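How I Hang Patterned Wallpaper Without Losing My Mind (or the Pattern)

I've papered a lot of rooms by now, and most of what I know I learned by messing up the first one. That was a hallway in a rented place in Dorkedis, with a tiny pinstripe that leaned more and more the closer I got to the kitchen door. So if you've got a pile of rolls in the corner and you keep walking past them, this page is for you. Grab a coffee, read the whole thing once, then go find your level.

Today I'm talking about big leafy prints, because those are the ones people write to me about. A plain texture forgives almost anything. A big branch that stops dead at a seam doesn't!

What you need

A tape measure, a long level, a pencil (never a pen, it bleeds through), a snap-off knife with a lot of spare blades, a wide plastic smoother, a small seam roller, a sponge, a bucket of clean water, paste, and a roller or wide brush to put it on with. I use Bidora ready-mixed paste from a tub, which costs more than the powder, but I've had lumpy powder ruin a Saturday and I'm not going back. A stepladder you trust. A helper if you can talk one into it, mostly for holding the bottom of the drop off the floor.

Buy your rolls all at once and look at the batch number on every label before you leave the store. Same batch, same color. I bought one extra roll of a Wokel print three weeks after the others and I can still see which strip it is.

Working out how much paper

Look on the label for the repeat, meaning the distance before the pattern starts over. Measure the wall height and add 10 centimeters for trimming at the top and bottom. Then round up to the next full repeat, and that's the length of one drop. My last room came out at 279 centimeters a drop, so I got fewer drops from each roll than I'd hoped, and I ended up paying for 9 rolls. Ouch. But a big repeat always wastes paper, and it's better to know before you start cutting.

Check whether it's a straight match or a drop match too. With a straight match, the same leaf hits the ceiling on every strip. With a drop match, every other strip shifts down, usually by half a repeat, and if you miss that on the label you'll be standing there wondering why nothing lines up.

Large leaves with berries on curving stems are my favorite sort to hang, and a print like that can go on three walls and carry the same pattern all the way across. 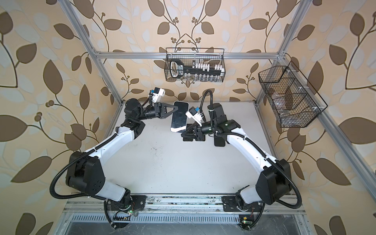

Géza Kiss: I did my dining room in a big leaf print last March and started in the corner like I always do with plain paper. Huge mistake. The corner wasn't straight, so every drop after it was off, and by the window I had a gap you could get a finger in. Start from a plumb line, folks. And cut the second drop only after you've held it up against the first one.

Yes to all of that, Géza. Never trust a corner. Let's do the plumb line.

Marking your first line

Measure out from the corner the width of your paper, minus 2 centimeters. That little bit is going to wrap around onto the next wall. Hold the level upright at that spot and draw a light pencil line from ceiling to baseboard, moving the level down as you go. Your first strip goes on that line, and you ignore what the corner is doing.

Before you cut anything, hold the roll up at the ceiling and decide where you want the pattern to begin. I like a whole leaf near the top and I let the bottom fall wherever it falls, as there's usually a sofa in front of it anyway.

Pasting and hanging

Read the label again (I know, I know) and see if it says paste the wall or paste the paper. For paste the wall, roll the paste on a bit wider than the strip and get right into the edges with a small brush. Dry edges are what lift later. For paste the paper, brush from the middle outward, fold the ends in loosely toward the center, and leave it for as long as the label says. Give every strip the same soaking time or they'll stretch by different amounts and your match will drift.

Start at the top with a little extra lapping onto the ceiling. Line up the side with your pencil mark, then smooth down the middle and out to the sides. If it goes crooked, peel it back and do it over. Fresh paste gives you plenty of time, so don't panic and start tugging at a corner, you'll only stretch it.

For the second strip, match the pattern at eye level first. That's where people look. Slide it up snug against the first one so the edges touch without overlapping, then work up and down from there. Run the seam roller over it lightly once it's had a few minutes to grab. Too hard and you squeeze all the paste out and get a shiny line.

Getting around the corners

Don't try to take a full strip around an inside corner. Measure from your last strip to the corner at the top, middle and bottom, take the biggest number, add those 2 centimeters, and cut the strip to that width. Hang it, press it into the corner with the smoother, and let the extra wrap around. Then draw a new plumb line on the next wall and hang the leftover piece to it, lapping over the bit you wrapped. You'll lose a sliver of the pattern in there. With big brown and pale blue leaves on a cream background, a lost sliver is pretty hard to spot from the middle of the room.

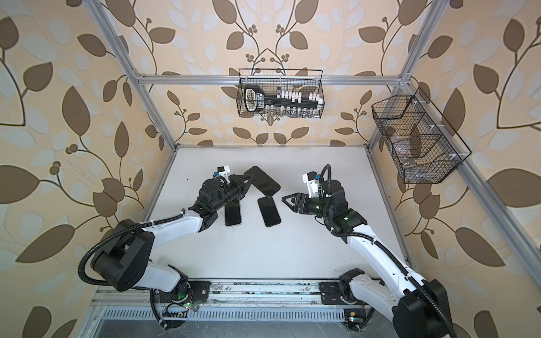
Kálmán Deák
May 19, 2023

Trimming and cleaning up

Push the paper into the angle at the ceiling with the edge of your smoother, then lay a wide filling knife in the crease and cut along it. Snap off a new blade for every drop. Sounds wasteful, but a dull blade drags on damp paper and tears it, and there's no nice way to hide a tear at the ceiling. Mine come from Dudás in a big pack, so I don't feel bad about it.

Wipe any paste off the front with a damp sponge as you go, and off the baseboard too. Change the water when it goes cloudy.

Outlets: turn the power off at the panel, take the cover plate off, hang the paper right over the box, and cut an X from the middle out to the corners. Trim the flaps so the plate will cover the edges. Leave the power off until the paste has dried.

Bubbles the next morning are usually nothing, and most of them pull flat as the paper dries. If one is still there after a couple of days, slit it with a fresh blade along the edge of a leaf, work a bit of paste in with a fine brush, and press it down. Keep the offcuts, rolled up with the label inside. I keep mine on top of the wardrobe.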